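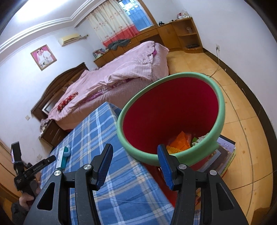

TRUNVILLE, April. Skillix, a publisher of home-study courses on personal growth and relationships, today opened enrollment for The Kinder Record, an audio and workbook course for adults who grew up feeling compared to a brother or sister, or who still hear a critical voice from childhood when something goes wrong.

The course was written with Herrero, a counseling practice in Trunville. It runs for four weeks. Each week has two audio lessons and a set of written exercises, and most people should expect to spend a few evenings on each part. There are no live calls and no group sessions. Enrolled students can start whenever they like and keep access to the material after they finish.

The opening week asks students to write down the things they say to themselves on a bad day, word for word, and to note where they first heard them. The second week deals with comparison, both inside the family and at work. Week three covers asking for help and taking a compliment without arguing. The last week is given over to one conversation the student has been putting off, with a planning sheet and suggestions for what to do if the other person does not want to talk.

The workbook is 77 pages long and comes as a printed book or as a file that can be filled in on a tablet. Skillix recommends the printed version for people who spend their workday at a screen. The audio lessons come with full transcripts.

"A lot of our customers have read plenty of books on self-worth and still talk to themselves the way they did at twelve," the company said in a statement. "We wanted to give them something small to do each day and a place to write it down."

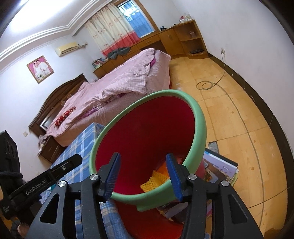
The daily exercises are short and use whatever is already at home. In the lesson on attention, students pick an ordinary chore and do it with the phone in another room, then write three lines about what went through their minds. The lesson's prompts stay close to the floor of a normal house: a yellow-orange mesh cloth crumpled in a round basin, a stack of books and magazines beside it. Students are asked to look at something like that for a full minute and write down the first judgment they make about themselves. The next page asks whether they would say the same thing to a friend.

The Kinder Record is not a replacement for therapy. The workbook includes a page on how to find a licensed counselor, and students who find the family exercises too upsetting are told to skip them and move on. Herrero reviewed all of the written material and will update it once a year based on student comments.

The course is sold through the Skillix website and will also be offered through Solov, which provides wellness programs to employers. Workers whose companies use Solov can enroll at no cost to themselves and should check their benefits page for the sign-up link. Their answers in the workbook are private and are not shared with Skillix, Solov or the employer.

A sample lesson and the first chapter of the workbook are free to download. Libraries and community centers that would like a printed copy for their shelves may request one through the contact form on the Skillix website.

**About Skillix**

Skillix publishes self-paced courses on confidence, habits, communication and family relationships. The company is based in Trunville.

**Press contact**

Skillix Media Office, Trunville
Review copies of the workbook and audio lessons are available on request.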